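Review: the Plilia consultation kit for public meetings
Ferdinand Egger, 6 August 2026

Our association prepares public consultations for small municipalities along the river, and since January we use the Plilia kit. I was asked by several colleagues if it is worth the money, so I write down my experience.
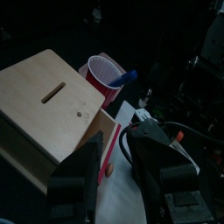
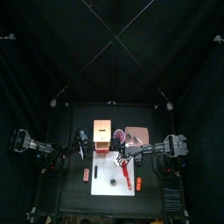

The kit is a set of printed materials and an online account. You receive agenda templates, question cards, sign-in sheets, and a guide of 37 pages for the moderator. The online part collects the written comments after the meeting and sorts them by topic. We paid 1,225 euros for one year, which for an organization of our size is not a small decision.

We have used it in 3 consultations. The first was in Hasisstead, on the plan for the flood meadows, where farmers, anglers, and the town office had not sat in one room for a long time. The question cards were very useful there. People who do not like to speak in public wrote their opinion, and the moderator read it aloud. The discussion became more balanced, although it also became longer than we planned.

The guide is written clearly, but it assumes that everybody knows the procedure of cross-border projects. My colleague Lindsay Dunstan had to prepare a separate page with the terms, and I think such a page should be in the kit already.

The weak part is the report. The program makes a summary in 15 minutes, and it looks nice, but the minority opinions disappear in it. In Hasisstead the anglers' comment about access to the bank was placed under "other". We corrected this by hand before we sent the report to the ministry. Also, the export works only in one format – our partners in Brundik could not open the tables and we had to copy them again.

Before this we worked with the Sjöberg set, which is cheaper and has better sign-in sheets, but no online part at all. For one meeting a year I would still take Sjöberg. If you have a funded program with several towns and must show documentation for each one, Plilia saves much work. We will renew for the next year, and I have written to them about the report.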